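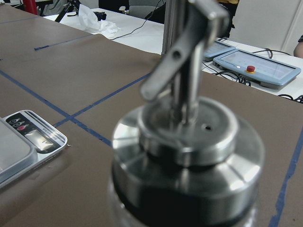

Steel dispenser top, glass body

Forum > Home and Garden > Kitchen > Soap and oil dispensers, glass or plastic?

pliltik_41
Posted Dec 9, 2018
We're finishing the kitchen reno and I want to get rid of the plastic bottles beside the sink. Looking at glass dispensers with a metal top, one for dish soap and one for hand soap. The last one I bought went rusty at the collar by September and left a brown ring on the benchtop. Is there a brand that lasts, or are they all the same thing with a different sticker? Happy to pay a bit more. Hard water here, if that matters.

Burard
Hard water matters a lot. The pump clogs before the metal goes. I run warm water and white vinegar through mine once a month, 13 pumps or until it moves freely, then plain water. Same dispenser for four years.
As for rust, check whether it says stainless or just "stainless look". The second kind is plated plastic or plated steel and the finish lifts where your wet hand sits.

tapwasher
I'd skip glass altogether. Two kids, tiled floor, you can guess the rest. A decent thick plastic one costs less and bounces.

Burard
Plastic goes cloudy and the thread strips. Glass jar with a silicone sleeve on the base solves the dropping problem.

tapwasher
The sleeve traps water and goes black underneath. Had one. Binned it.

Burard
Take it off and wash it then. Takes a minute.

hurkora_hills
We got the Hurkora one, the tall bottle. Top is fine after two years but the dip tube was too long and bent against the bottom, so it only drew half the soap. Cut it on an angle with scissors and it's been good since. Worth checking on any brand before you blame the pump.
I wouldn't use it for oil though. Oil gets into the spring and goes sticky, and you never get it properly clean. For oil I use a plain bottle with a pourer.

pliltik_41
Thanks, hadn't thought of the tube. Mine could well have been that too, it always sputtered near the end. Does anyone water down their dish soap? The thick stuff seems to be hard on the pump.

lemonmyrtle
Yes, one part water to three parts soap, and tip it gently so it doesn't froth. Don't make up more than a bottle at a time, it goes off.

tapwasher
Or buy thinner soap.

Burard
Thinner soap is the same soap with water in it — you're just paying for the water.

pliltik_41
Going with glass, no sleeve, and I'll put it on a saucer so the benchtop stays clean. Will report back if the collar rusts.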